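Pasine floor pickup: what we bought and what's next

Hi! I keep the shopping list for the Pasine project, so this README is mostly about money. Code notes are in the other folder.

What we have now

One wrist camera and one two-finger gripper with black fingers, both ordered through Julville in February. Hường Bạch talked me into spare finger pads (she was right, order them early).

Budget for the next round

Finger pads, two sets: $126
Clear brackets: $53
Second wrist camera: up to $400
Shipping and small stuff: $200

Horácio Rebelo wants a quote from Caldeira on the camera before we commit, and I'm fine waiting a couple of weeks for it!

Floors

We work on home floors, so I'm pricing for shiny ones too. Pale marble bounces a lot of light back at the camera, and I'd love a model with better exposure control if the quote allows.

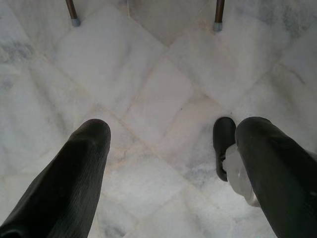
Still to decide

Whether to buy a second gripper or rent one from Hemura. Renting looks cheaper for a short stretch, but I haven't seen their repair terms yet. If you have, please send them over.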